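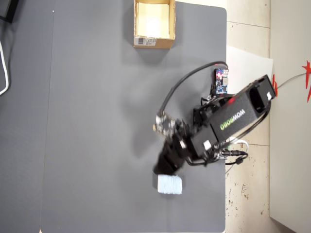 자투리실 심에 감아서 택배 상자에 정리하시는 분 계세요?

털실 수다방 > 보관·정리
작성자: 콩고물라떼

안녕하세요, 눈팅만 하다가 정리 얘기로 글 써봐요. 5월 되면서 겨울실을 다 집어넣어야 하는데 볼로 감아둔 자투리가 서랍 안에서 전부 엉켜버렸거든요 ㅠㅠ 연하늘색 하나 풀려고 앉았다가 점심시간을 통째로 날렸어요. 그래서 이참에 하얀 폼을 네모나게 잘라서 심으로 쓰고, 거기에 실을 가로로 감아서 작은 골판지 상자에 모으는 걸로 바꿔보는 중입니다.

시작은 Wostetti 하늘색이에요. 연한 하늘에서 중간 파랑, 군데군데 회청색까지 섞여 있는 실인데 조끼 뜨고 딱 애매하게 남았더라고요. 버리긴 아깝고 뭘 뜨자니 모자라고, 다들 아시죠 그 양...

지금까지 제가 하는 순서는 이래요. 이상한 데 있으면 꼭 말씀해주세요!

1. 심부터 자르기. 저는 가전 살 때 딸려온 폼을 모아뒀다가 써요. 칼날을 새로 갈고 자르면 가루가 훨씬 덜 날려요. 모서리는 손톱줄로 살짝 밀어주고요. 바닥에 매트 하나 깔고 하면 책상도 안 상하고 가루도 그대로 털어버리면 끝이라 편해요.
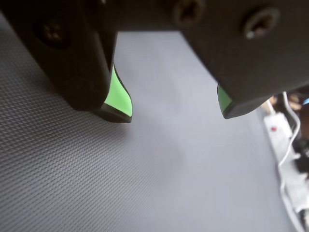 2. 실 끝 고정하기. 처음엔 테이프로 붙였는데 떼어낼 때 보풀이 다 일어나서 지금은 심 옆에 칼집을 살짝 내고 끼워요. 4합 정도 되는 실은 잘 물리고, 모헤어는 자꾸 빠집니다.

3. 가로로 감기. 한 방향으로만 쭉. 당기지 말고 얹는다는 느낌으로요. 맨 아래는 심이 조금 보이게 남겨두는데 거기에 나중에 연필로 실 이름 적으려고요.

4. 상자에 세워 넣기. 여기서 막혔어요. 눕혀서 쌓는 게 나은지 세우는 게 나은지? 그리고 종이 상자 그대로 써도 되는지, 아니면 리빙박스를 사야 하는지도 궁금해요.

다들 어떻게 하고 계세요?

댓글

뜨개하는곰
무조건 세워요!! 눕히면 밑에 깔린 애들은 영영 못 봅니다. 제가 그렇게 해서 똑같은 회색을 또 샀어요, 그것도 같은 가게에서요. 세우면 위에서 색이 한눈에 보이니까 배색할 때도 훨씬 편하고요. 종이 상자는 저도 씁니다. 테이프만 새로 발라주면 몇 년은 가요.

실먹는하마
저는 좀 반대요. 폼에 감아두는 거 자체가 별로예요. 감은 채로 오래 두면 실이 눌리고 꺾인 자국이 남아요. 특히 네모난 심은 모서리마다 각이 져서 풀어 쓰면 꼬불꼬불하잖아요. 자투리라도 울은 느슨하게 타래로 두는 게 맞다고 봅니다.

콩고물라떼 (글쓴이)
헉 꺾임은 생각 못 했어요. 근데 타래로 두면 저는 백퍼 또 엉켜요 ㅋㅋ 제 서랍을 못 보셔서 그래요...

실먹는하마
서랍이 문제가 아니라 묶는 게 문제예요. 타래를 네 군데 묶으면 안 엉킵니다. 두 군데만 묶으니까 엉키는 거고요.

민트색양말
하마님 말씀도 맞는데 양에 따라 다르지 않을까요? 50g 넘게 남은 건 저도 타래로 두고, 그 밑으로는 그냥 심에 감아요. 한 줌 남은 걸 일일이 네 군데 묶고 있으면 뜨개할 시간이 없어요 ㅠ 그리고 꼬불꼬불한 건 스팀 한 번 쐬어주면 거의 펴지던데요.

실먹는하마
울은 펴지죠. 아크릴은 스팀 잘못 쐬면 축 늘어져서 못 써요. 초보분들이 보고 따라 할까 봐 적어둡니다.

민트색양말
아 그건 인정이요. 아크릴은 멀리서 살짝만.

달밤에코바늘
저는 칼집 내는 거에 한 표요. 시침핀으로 고정하다가 핀 들어 있는 걸 까먹고 손을 찔린 적이 있어요. 그리고 글쓴님, 심 아래쪽에 이름 적을 때 볼펜 쓰지 마세요. 폼에 볼펜은 잉크가 안 마르고 계속 묻어나요. 밝은 실이면 진짜 눈물 납니다. 연필도 진한 건 번지니까 저는 종이 쪽지에 써서 실 맨 바깥 줄 밑에 끼워둬요. 바늘 호수랑 뭐 뜨고 남은 건지까지 같이 적어놓으면 나중에 수선할 때 좋고요, 남편 스웨터 팔꿈치가 나갔을 때 그 쪽지 덕을 크게 봤어요. 2년 지난 실이었는데 쪽지 없었으면 비슷한 남색 다섯 개를 창가에 들고 가서 하나하나 대보고 있었을 거예요. 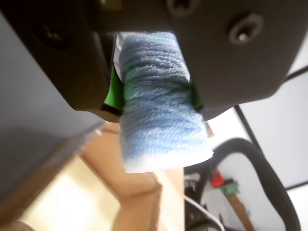
그리고 감는 세기요. 글쓴님은 얹듯이 감는다고 하셨는데 저도 똑같이 해요. 손가락 하나를 심 옆에 같이 대고 감다가 다 감으면 손가락을 쏙 빼는 거예요. 그만큼 여유가 생겨서 실이 숨을 쉬어요. 익숙해지면 드라마 보면서도 됩니다.

콩고물라떼 (글쓴이)
와 손가락 대고 감기 너무 좋은데요? 제 건 촘촘하게 감긴 편이라 몇 개는 다시 감아야겠어요. 쪽지도 따라 할게요!

뜨개하는곰
손가락 방법 저도 해봤는데 저는 너무 헐렁해져서 상자 안에서 벗겨졌어요. 폼 표면이 매끈한 거면 좀 당겨서 감는 게 낫지 않나요?

달밤에코바늘
칼집을 시작이랑 끝 두 군데 다 내보세요. 끝까지 끼우면 안 벗겨져요.

뜨개하는곰
아 저는 시작만 냈네요. 오늘 저녁에 해볼게요.

초록단추
상자 얘기는 다들 안 하시길래 제가 할게요. 저는 택배 상자 반대파입니다. 골판지 틈에 벌레 생겨요. 어디서 왔는지, 어느 창고에 있었는지도 모르는 상자에 울을 넣는 건 좀... 작년에 Vakmont 알파카를 좀먹고 나서 전부 뚜껑 있는 플라스틱으로 바꿨어요. 한 볼에 구멍이 숭숭 나서 이어 쓰지도 못하고 통째로 버렸습니다.

뜨개하는곰
좀은 플라스틱에 넣어도 생겨요. 이미 실에 알이 붙어 있으면 똑같아요. 저는 넣기 전에 지퍼백에 담아서 냉동실에 며칠 뒀다가 넣어요.

초록단추
냉동을 하셔도 뚜껑 없는 상자에 넣으면 또 들어오잖아요 ㅎㅎ

뜨개하는곰
그건 그렇죠 ㅋㅋ 저는 상자를 장롱 안에 넣고 삼나무 조각도 같이 둬요. 거실에 열어두시는 분이면 초록단추님 말씀대로 하시는 게 나을 듯요.

플라스틱반대
플라스틱은 또 장마철에 습기가 차요. 밀폐했다가 여름 끝나고 열어보니 쿰쿰한 냄새가 올라와서 전부 다시 빨았어요. 우리 집 습도가 여름에 70까지 올라가는 집이라 그런지도 모르지만요. 종이는 최소한 숨은 쉬어요.

초록단추
제습제 넣으셨어요?

플라스틱반대
넣었는데 물이 꽉 찬 걸 모르고 놔뒀어요. 제 잘못이긴 해요...

도안수집가
작은 상자 위의 하늘색이에요.
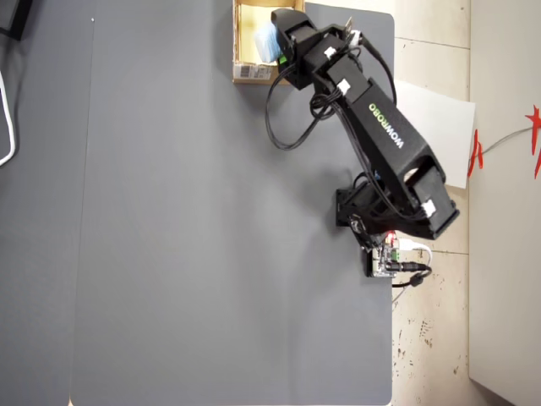
사진: Keir Munro

저는 작은 상자 여러 개로 나누는 쪽이에요. 큰 데다 몰아넣으면 결국 뒤적이게 되고 뒤적이면 풀려요. 작은 상자 하나에 한 색 계열만 넣고, 상자 높이는 심보다 살짝 높은 게 꺼내기 편해요. 하늘색이랑 파랑 계열 먼저 채우고 나머지는 천천히 하려고요. 책상에 펼쳐놓고 색부터 나눈 다음에 감으면 일이 반으로 줄어요. 감고 나서 나누면 꼭 다시 꺼내게 되더라고요.

콩고물라떼 (글쓴이)
상자에 바코드 라벨 그대로 두셨네요! 저도 안 뗐는데 떼는 게 좋을까요? 떼다가 종이가 같이 뜯어질까 봐요.

도안수집가
저는 안 떼고 그 위에 색 이름 스티커를 붙일 생각이에요. 드라이기로 데우면 잘 떨어진다고는 하는데 귀찮아서요 ㅎㅎ 주소 적힌 거면 그 부분만 검은 펜으로 칠하세요.

민트색양말
라벨 위에 그 상자에 든 실을 한 가닥씩 잘라 붙여두는 것도 예뻐요. 글씨보다 빨리 찾아요.

달밤에코바늘
오 그거 좋다. 훔쳐갑니다.

실먹는하마
색 계열보다 굵기로 나누는 게 실용적이에요. 뜰 때 색은 골라도 굵기는 못 바꾸니까요. 색으로 나눠놓으면 예쁘기만 하고 막상 배색 양말 하나 뜨려면 상자를 다 열어야 해요.

도안수집가
저는 블랭킷만 떠서 굵기가 거의 같아요. 그래서 색이 먼저예요. 양말 뜨시는 분은 굵기가 맞겠네요.

실먹는하마
아 블랭킷이면 그럴 만하네요.

참새방앗간
지나가다 질문이요. 폼 말고 두꺼운 종이에 감으면 안 되나요? 저는 과자 상자 잘라서 써요. 납작해서 자리도 덜 차지하고요.

콩고물라떼 (글쓴이)
저도 처음엔 종이였는데 많이 감으면 가운데가 휘더라고요. 폼은 두께가 있어서 안 휘고 세워도 잘 서요. 양이 적으면 종이도 괜찮을 것 같아요!

참새방앗간
Whitlock 레이스사처럼 얇은 건 종이에 감아도 멀쩡했어요. 굵은 실은 말씀대로 휘네요. 방금 대바늘용 실로 해봤는데 바나나가 됐습니다.

초록단추
ㅋㅋㅋㅋ 바나나

콩고물라떼 (글쓴이)
댓글 다 읽었어요, 다들 감사해요! 일단 저는 심에 감는 건 계속하되 손가락 하나 넣어서 느슨하게 다시 감고, 50g 넘는 건 하마님 말씀대로 네 군데 묶어서 타래로 둘게요. 칼집은 양쪽에 내고요. 상자는 아직 고민인데 우선 종이 상자에 세워 넣고 장롱 안에 넣어볼까 해요. 초록단추님 좀 얘기 듣고 무서워져서 냉동실도 비우러 갑니다... 만두가 좀 많아서 먼저 먹어야 해요.

실먹는하마
타래 묶을 땐 8자로 한 번 꼬아서 묶으세요. 그냥 묶으면 밀려요. 묶는 실은 다른 색으로 하시고요.

뜨개하는곰
저녁에 칼집 양쪽 내서 다시 감아봤어요. 상자째 흔들어도 안 벗겨지네요. 달밤님 감사!

달밤에코바늘
다행이에요 ㅎㅎ 쪽지도 꼭 끼우세요.

초록단추
글쓴님 삼나무 조각은 향 날아가면 사포로 한 번 밀어주세요. 다시 납니다.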